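4.2 Positioning the table sensor

The Undel 206 reports surface moisture and tabletop temperature to the Fendonov hub. Fit it only after the hub has been paired (section 3).

1. Clean the underside of the tabletop and let it dry.
2. Press the mounting plate in place, 55 mm in from the rim.
3. Slide the sensor on until it clicks.
4. Hold the button until the light turns green.
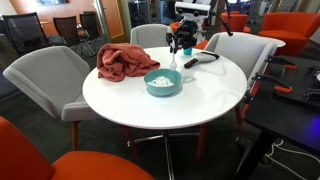 Calibration must be carried out with the table in its normal state of use. Select the top finish in the menu before starting. For a glossy white top with a bowl left standing near the middle, choose Light/Gloss and leave the bowl where it is. Calibration takes 26 seconds.

Caution: do not fix the plate to glass.

Note: if code 504 is shown, repeat from step 3.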